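Handout 4: Picking a gripper without losing your mind
Robot Handling, Plerkham campus
Nov 23, 2018

OK, so last time we got as far as payload and I promised we'd get to fingers. A few of you asked why we bother trying grippers in the simulator before going near the real arms. Mostly because I'm cheap! Fingers cost money and I have bent plenty of them.

For the comparison you'll run two setups, which I call Skenus (short fingers, small opening) and Demeldale (longer fingers, wider opening). Those are just my names for the settings files, so don't go looking for them in a catalog. Give each one 24 tries on each object and write down every miss, even the silly ones. Aitana Pacheco's group skipped the silly ones in July and had to redo almost 10 pages of tables.

Things I want in your notes:
- how far the fingers were open when you started down
- which way the wrist was turned
- what touched first, a finger or the object

Go easy on the speed slider. I keep mine at 18 and it's plenty (Telmo Casado likes 22, and Telmo also restarts a lot).

Please look at the whole arm too, elbow included. With two arms sharing a table, a grasp that's fine for the fingers can put one elbow right where the other arm wants to be.

Two arms, one table, and a bell to aim for:

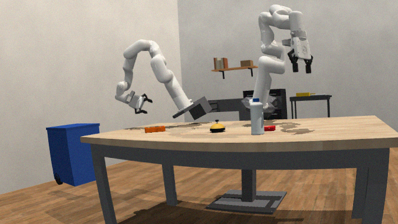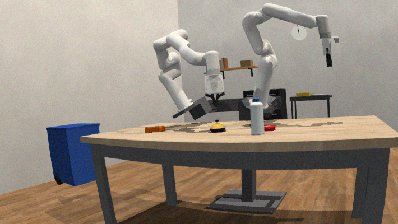
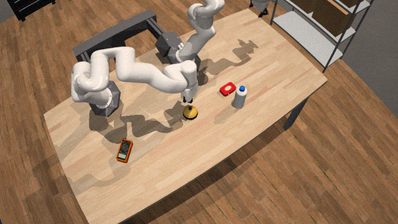 Now, scoring. A lift counts if the object stays up for a slow count of ten. If it slides but doesn't drop, call it a half and say so in the comments column. Hae-won Kang is keeping the shared sheet, so send her your numbers and please don't change her column names!

For next time read the Echevarría notes on contact and friction, first part only. The second part gets pretty thick and we'll do it together on the board.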